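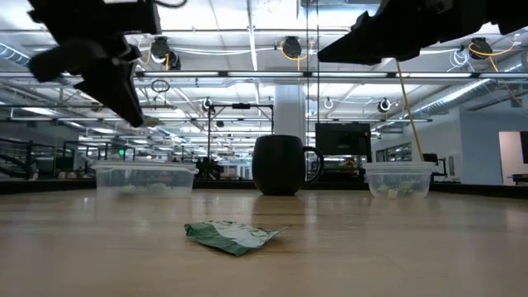
4.3 Clearing the break table at shift change

The Gimov two-arm station takes over table clearing from line staff. Operators no longer clear the table at the end of a break. They remain responsible for sorting decisions, for the contents of closed containers, and for releasing the station.

1. Check that both grippers are raised and clear of all items on the tabletop.

2. Leave wrappers, mugs and lidded containers where they stand. Do not line them up for the arms.

3. Confirm that each container lid is fully seated. The station does not open containers - food left inside is handled by the person on duty.

4. On the Fistport panel, select program 13 (mixed items). Set arm speed to 50 percent for the first cycle of the shift.

5. Step back behind the floor line and press RELEASE.

6. When the cycle ends, enter the number of manual assists in the shift log. Enter 0 if there were none.

CAUTION: Do not reach over the table while the status lamp is amber. Use HOLD first.

NOTE: Clear lids and crumpled film can be missed on a glossy surface. If an item is skipped twice, remove it by hand and log code 606.

NOTE: Staff who cleared tables before January are assigned to station checks under the Bokex rota. Allow about 100 minutes of supervised running before an operator works alone.

4.4 Changing the finger pads

1. Press HOLD and wait for the lamp to go out.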